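4. Packing for the Layover Room

This section covers what to do with your belongings on a Holtach Long Route booking that includes a night in a partner guesthouse. Read it before you pack. The brochure says you can do all of this on arrival. You can, if you enjoy sorting socks at midnight in a town you can't pronounce.

4.1 Before you leave home

1. Print your booking sheet. The Cinivden app is supposed to show it offline. Do not count on this past the Murín stop.

2. Write your booking number on a plain card and keep it with whatever you read or work on during the ride. Luggage tags come off. The company says they don't.

3. Weigh your main bag. The limit is printed on the booking sheet and it is enforced at Zokbridge, where the scale seems to be set by someone in a bad mood. Leave yourself a margin.

4. Put one night's clothes, a toothbrush and your chargers in a separate soft bag. This is the only bag you will be able to reach between Zokbridge and the guesthouse.

Note: Packing cubes are sold at the Holtach desk as "space savers." They hold the same clothes your bag held before, in more fabric. Buy them if you like the colors.

Caution: Do not put medicine in the main bag. The hold is locked for the whole leg and the driver does not have the key, whatever you were told at the desk.

4.2 Checking in at the guesthouse

1. Arrive by 2000 hours if you possibly can. After that the front door is locked and you will be ringing a bell. The leaflet calls this "24-hour reception."

2. Ask for your room key and the Wi-Fi code at the same time. Asking for the code later means a second trip down the stairs.

3. Check the window, the door lock and the hot tap before you unpack anything. If one of them is no good, ask to move. It is much harder to get moved once your things are all over the room.

4. Try every light. Most of the partner rooms have one ceiling bulb and a lamp that may or may not be plugged in.

Note: The Murín guesthouse advertises itself as "serving travelers since 1818." The building may be that old. The mattresses are a separate question.

4.3 Laying out and repacking

The standard advice is to unpack completely, even for one night. I have my doubts, but it does stop you from leaving things in drawers, so a short version is given below.

1. Clear the bed. It is the only flat surface of any size, and the desk, if there is one, will be taken up by the kettle.

2. Empty the soft bag onto one side. Keep clothes in one pile and everything else in another.

3. Set out what you need for the morning and put the rest straight back.

4. Fill the soft bag again from the bottom: shoes, clothes, chargers. Leave papers for last.

5. Before you lie down, run a hand over the sheets and under both pillows.

Caution: The room safe takes a four-digit code. The reset fee is 3000 in local currency and is charged even when the safe jams by itself. I would not use it for anything you could carry.

4.4 If something is left behind

Holtach offers a forwarding service for forgotten items. In theory you fill in form 5, describe the item, and it follows you down the line. In practice, forms sent from the road in May were still being answered in the fall – and the answer was mostly a request to fill in the form again. Call the guesthouse directly. The number is on the back of the key tag, so copy it down before you hand in the key.

Most of what goes missing on the Long Route is lost inside a room, a few feet from its owner, and no forwarding form will help with that. The claim that a tidy traveler never loses anything doesn't convince me either; it only takes one thing lying on top of another. In the weak yellowish light of a bedroom, a dark green item the shape of a book can sit half under a pale yellow cloth on the bed, with a heap of dark fabric nearby, and be easy to miss. Lift every loose piece of cloth before you close the bag, then check the bed once more with the brightest light you have. Keep your key in your hand until you have finished.

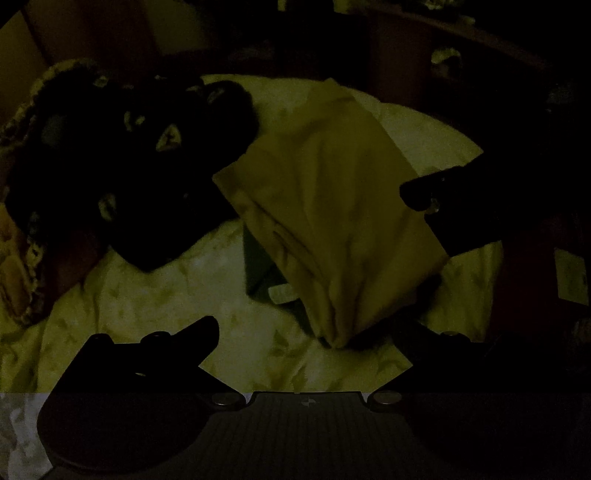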